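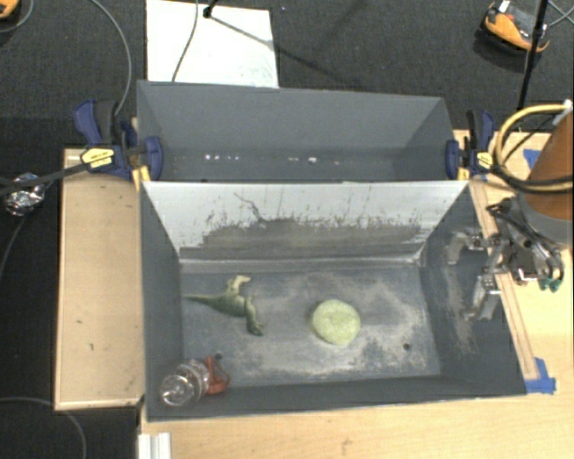 Fleltdale bench, front and rear bins clamped, gripper open at the right-hand wall.

Fleltdale Bin Picking: Gripper Comparison Set

README and data card

Hello, and thank you for taking a look at our recordings. I'm Kimie Furukawa, and I look after the bench these came from, so if something in the files puzzles you I'm very likely the person to blame, and certainly the person to write to. I've tried to put down everything I would want to know if I were opening this folder cold, which has made for a longer README than I set out to write. Please skip about as you like!

What the set is for

We wanted to know which of three grippers we should keep on the arm for everyday picking out of a shallow bin. The catalogues weren't much help to us, as most of them show neat boxes being lifted off a flat belt, and our objects are neither neat nor boxes. So we put the three on the same arm, one after another, gave them the same things to pick up, and recorded the lot. The answer we got is a fairly muddly one and you'll find it further down, but the recordings seemed worth sharing whatever you make of our opinion.

The grippers

The names in the file listings are our own bench names:

groltel: two metal fingers, parallel closing. Our usual one, and the one we know best.
aoki: two fingers again, but wider and softer at the tips, and a good deal slower to close.
zumgate: a suction cup on a short spring. Lovely on anything smooth, sulky on everything else.

The set holds 3,568 pick attempts in total. They aren't shared out evenly between the grippers, I'm afraid. The groltel has the most because it was already on the arm when we began and we kept going while the others were being fitted. Please weight your results accordingly, or draw an even sample with the script mentioned below.

The bench

Two grey open-topped bins stand one behind the other on a pale wooden table, held at the sides with bar clamps. In the early sessions we had only tape, and the front bin crept a little every time the fingers touched a wall. Those sessions are kept in a folder called before_clamps. They are perfectly good for looking at grasps, but don't trust positions measured across a whole session.

The front bin has had a hard life. Its floor is scraped pale over a good part of its surface and the wall between the two bins has a broad dark band of scuffing low down. I mention it because two people have now asked whether their background subtraction was broken. It probably isn't. The marks also changed as the work went on, so a clean background taken from one session won't match another very well. Each session folder has its own file called background, and that's the one to use.

There are also small dark holes in the bin floor, which a depth filter can mistake for tiny objects. We left them in the data and gave them no labels.

The objects

There are 24 objects in the full list, chosen by rummaging through cupboards with a fair amount of enthusiasm. Three of them turn up far more often than the rest, and they are worth a word each.

dino_green: a toy dinosaur, and the hardest customer of the lot. The tail is thin and tapering, and a planner that aims for the middle of the outline will often choose a spot with nothing under it worth holding. Toppled on its side it offers a different shape every time.

round_yellowgreen: a roundish thing with a mottled, slightly rough surface. The two-finger grippers got on with it nicely. The suction cup didn't.

bottle_clear: a clear plastic bottle with a red-orange cap that has a loop on it. Depth cameras see straight through much of the body, so most successful grasps were on or near the cap. If your method finds the cap and nothing else, you are in good company.

What's in each session folder

attempts: one line per attempt, with the gripper name, the object name, the planned grasp and the outcome.
colour: still pictures from the fixed camera before and after each attempt.
depth: matching depth pictures, unfilled.
arm: joint positions and gripper opening, with times.
background: the bin with no objects in it.
notes: whatever whoever was on the bench felt like typing. Some of it is useful.

The outcome column has three values. "held" means the object was lifted clear of the bin walls and stayed put for 6 seconds. "dropped" means it left the floor but didn't last that long. "missed" covers everything else, including the attempts where the arm stopped itself because it had pressed too hard on a wall.

What we found, for what it's worth

We kept the groltel on. The aoki was kinder to the dinosaur and held it more steadily, but its width made it a nuisance near the walls and in the corners, and a bottle lying tight against the front was often beyond it. The zumgate would be my choice tomorrow if all we picked were smooth and flat. I do think a narrower pair of soft tips on the groltel would beat all three, and I have a drawing of some pinned above my desk waiting for a quiet Friday.

Known problems

The clock on the arm drifted against the camera clock in the May sessions. The correction is in a file called offset in each affected folder, and it has not been applied for you.

Bottle grasps were labelled by hand, twice, and where the two labels disagreed we kept the second.

Lighting was ordinary room lighting with the blinds wherever they happened to be. Late afternoon sessions have long shadows on the rear bin.

The even sampling script is in the tools folder and takes the session folder as its only argument.

Use and thanks

Please use the recordings for whatever you like, teaching included, and mention Fleltdale if you publish. If you find a mistake, do send me the session name and the line number in the attempts file. Corrections go into the next version with your name beside them, unless you'd prefer it left off.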